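Picking Packaged Items off Soft Surfaces: Does a Wrist Camera View Alone Carry Enough Information?

Student project report
Idrisa Mrema
Kimosholm program in applied robotics
2025-07-23

Summary

This project tested whether a grasp policy trained only on wrist camera images could tell a good grip from a poor one when the item is a shiny, flexible package and the surface under it is a bed. Earlier work in our lab used tables. I trained a small classifier on 1,859 labeled frames and compared it with the finger position reading that the lab has used until now. The classifier did better on thin packages and worse on frames with strong motion blur. I also found that the background had a larger effect than I had planned for.

1. Background

The lab's standard pick test uses rigid boxes on a hard table. In that setting the finger position is a good sign of whether the grip worked. If the fingers stop before they are fully closed, something is between them. With a flexible package this reading is less useful. A snack bag or a pouch can fold down to almost nothing between the fingers, and the position looks the same as a miss.

A bed makes this harder in a second way. The surface gives when the fingers press on it, and the sheet itself can be pinched. In the first trials in February, the position reading reported a successful grip several times when the fingers had closed on a fold of sheet. These trials are not part of the results, but they are the reason the project changed direction. The original plan was to compare two approach angles, and I dropped that.

2. Setup

The recordings were made in the furnished test apartment, in the bedroom. The camera is mounted near the gripper and moves with it, so both fingers stay in view for most of each run. The arm was teleoperated using the Clirkell control software, and the frames were saved together with the finger position. No other camera was used. I decided against an overhead view early on because the lab wants a method that works without fixing anything to the ceiling.

The bedding and the items on the bed were left in place during a run and changed between runs. Packages were placed by hand. I tried to vary where they lay and how they were turned, but looking back at the data, too many of them ended up on the right side of the bed. 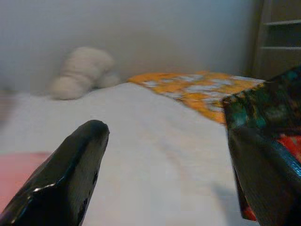
Figure 1. Wrist camera view over the bed, with a package at the right finger. The background is slightly blurred by motion.

The frame in Figure 1 is typical of the harder material. The fingers are black and glossy and the package is reflective, so there are bright streaks on the surface that matters most. The sheet behind is almost plain white and gives the classifier little to work with. Part of the right finger is hidden by the package, which means that the finger outline cannot be used as a fixed reference. I had planned to crop every image to a fixed area around the two fingertips. After seeing frames like this one I kept the full image instead.

3. Data and labels

The full set was 2,561 frames. I removed those in which the gripper was still far from the bed and those in which the saved finger position did not line up in time with the image. This left 1,859 frames. Each was given one of three labels: package gripped, sheet gripped, or nothing gripped. Frames from the same run were always kept on the same side of the training and test split.

Labeling was done in the Manninen tool, one run at a time. I watched the whole run before labeling its frames, so the label could use information from before and after the single image. The classifier did not have this information. A second pass was made two weeks later on 14 runs to check that I was labeling the same way. Most of the disagreements were in frames where the fingers were just starting to close, and I moved the rule for "gripped" to the point where the finger position stopped changing.

4. Results

On thin packages the classifier separated gripped from missed more reliably than the position reading. The gain came mainly from cases where the printed surface of the package was visible beside a finger. On thick packages the two methods gave nearly the same answer, and the position reading is simpler, so I see no reason to replace it there.

The sheet label was the weakest. In 38 test frames the fingers held a fold of sheet and the classifier called it nothing gripped. White fabric between the fingers looks much like white fabric behind them. The runs with a patterned blanket under the gripper did not show this problem to the same degree, but there were few of them and I would not draw much from it.

Blur lowered the scores for all three labels. The worst frames came from the lift, when the arm starts moving up. Waiting until the arm had paused after the lift removed most of these errors, at the cost of a slower check.

I also tested the classifier on runs with soft toys and other items left on the bed. It sometimes reported a package when a bright item was close to one fingertip in the image but well behind it in the room. One camera gives no direct depth, and I did not have time to add a depth estimate.

5. Problems during the work

The time offset between images and finger positions took far longer to find than it should have. It was caused by a buffer setting in the recording script and was different after every restart. I now save a short open and close motion at the start of each run so that the two can be matched afterward.

The Bemum finger pads were replaced halfway through, when the first pair had worn smooth. I did not record the exact run where this happened. The results before and after look similar, but I cannot rule out an effect on how often the package slipped.

6. Further work

The next student should collect more runs with colored or patterned bedding and place packages evenly over the whole bed. Using a short sequence of images would probably help with both blur and the sheet label. It would also be useful to combine the classifier with the position reading, which I only tried on the last day and have not reported here. The labeled frames, the split file and the corrected recording script are in the project folder.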